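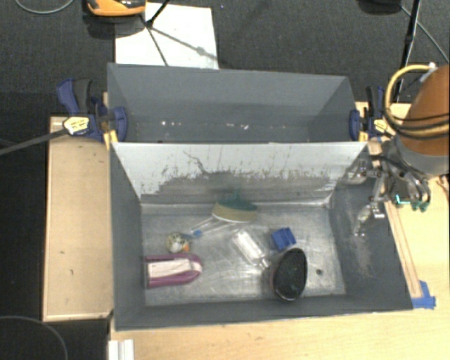 Yae Wada asked me last week whether sorting other people's odds and ends all afternoon gets boring, and whether you need to be a naturally tidy person to do it. No on both counts! I'm about the least tidy person I know at home, and I've been doing this for two winters now and still look forward to opening the door.

So — we're looking for sorters at Tranden, and I'm the one writing the ad because I'm the one who'll be standing next to you. My name is Yuzhen Xia and I run the small-items room. Household bits come in all mixed up (bottles, brushes, toys, blocks, lids with no pots, you name it) and we tip them into the gray bins, pick through them piece by piece, and decide where each one goes. Some get reused, some get recycled, and a few get passed around the room while we argue about what on earth they are.

You'd be working short shifts, three and a half hours with a proper break, mostly standing. There are stools if you'd like one. The bins are deep enough that you'll be reaching in a lot, so if your back or shoulders complain easily, tell me and we'll put you on the labeling table instead. Gloves are provided, in small and large. We're out of medium until February is over, sorry.

The pay is $98 a shift, paid every two weeks. We'd like people who can do at least two shifts a week, and mornings are where we're really short. No experience needed. Shota Arai started with us straight out of school, and Hideaki Arai came after he retired (yes, they're related, and yes, they get put on different tables).

What I do care about: you look at a thing before you toss it. Clear plastic is easy to miss at the bottom of a bin, and little pieces love to hide in corners. We handle almost 1000 items on a good day, and I'd still rather you went slowly the first week and asked me forty questions. Please also be okay with the radio. It's usually loud and I don't get to choose the station.

To apply, write a few lines about yourself and which mornings you're free, and drop them at the front desk in the Handel building, room 606, or hand them to Renji Morikawa if you catch him on the stairs. A resume is fine but I probably won't read past the first page. I need everything by 1/2/19, and I'll call people back myself — so put down a phone number you pick up!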